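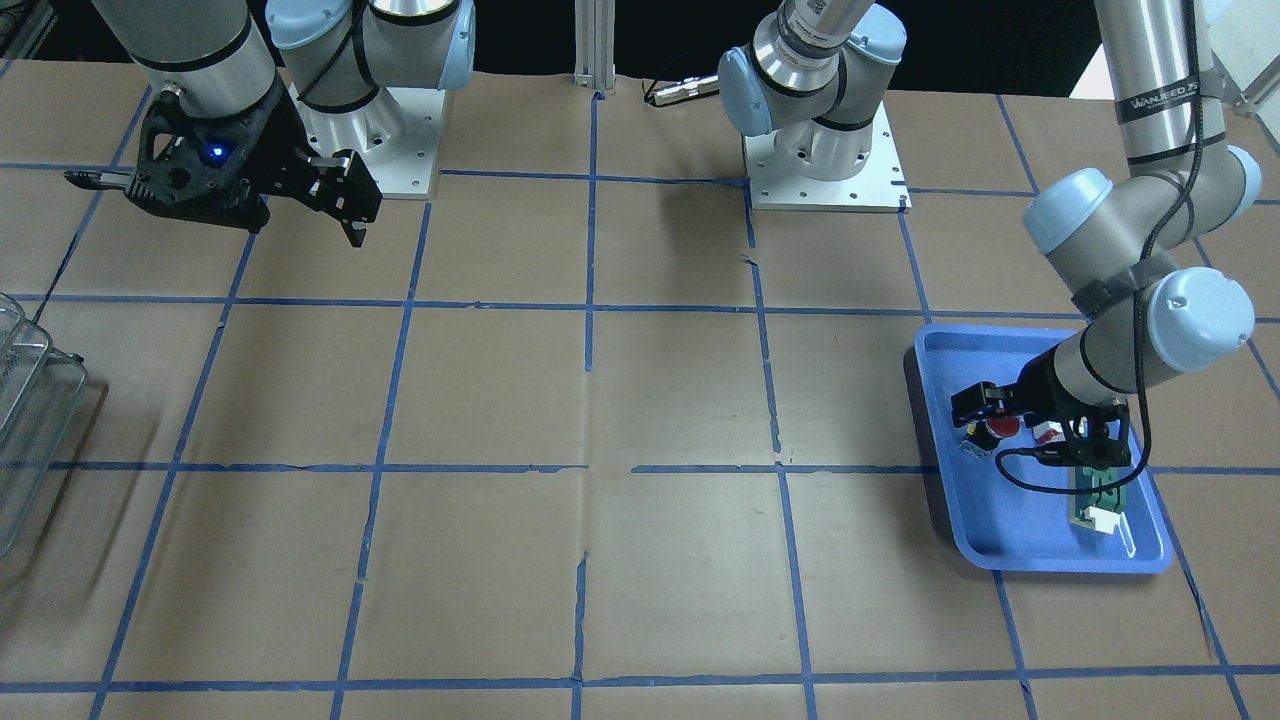
Fig. 4. Kraft paper with the tape grid on it.

Part 3: Laying out your Sarley quilt blocks

I do this part on paper before I touch any fabric, and I'd really urge you to do the same (I skipped it on my first Polley throw and sewed two rows upside down!).

1. Cover your table with kraft paper, and tape the edges down.
2. Run your tape lines one way, then the other. My layout is 8 squares by 8, but go by your own pattern sheet.
3. Lay the blocks out starting from the far left corner. Leave the Mackay border strips in their bag for now.

Note: a few wrinkles in the paper won't hurt anything. I've been reusing the same roll since January.
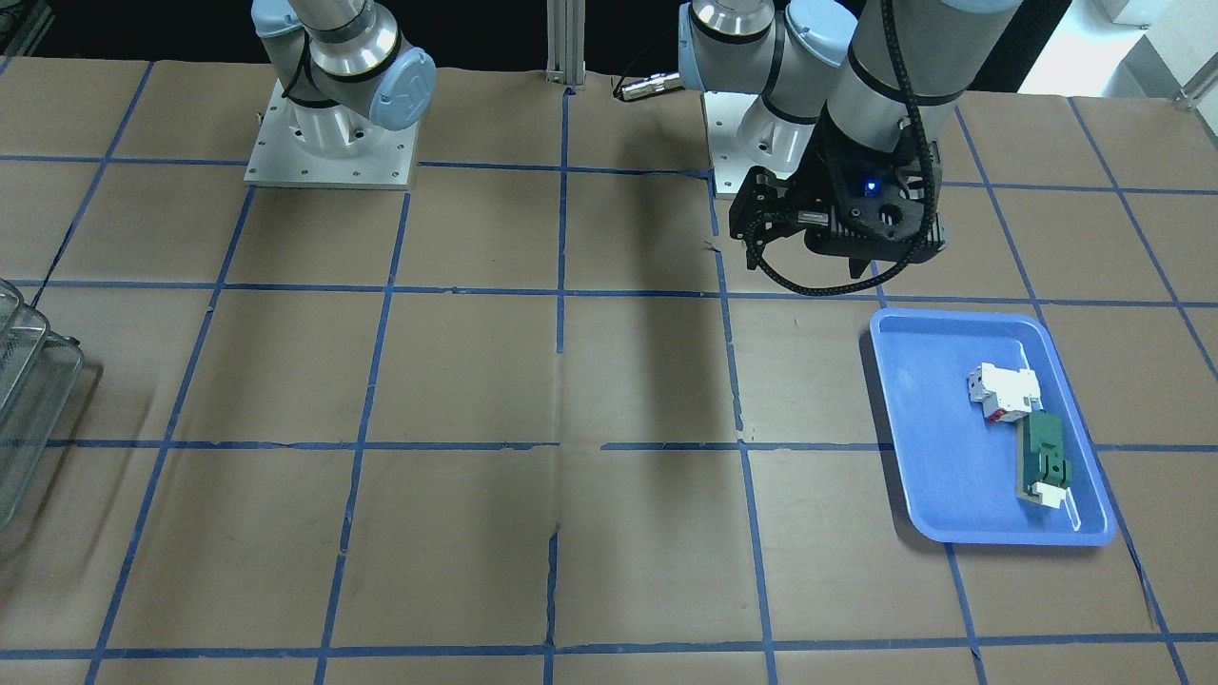 Fig. 5. Tape lines running across the paper and toward the back.

4. Pin a number to each block, then stack them row by row. I like to clip each stack as I go.
5. Sew row one and press the seams to the left, row two to the right, and so on down.

Caution: don't iron anywhere near the tape. The glue melts and gets into the cotton, and I lost almost 9 inches of good Ratholm binding that way.

Border strips are in Part 4.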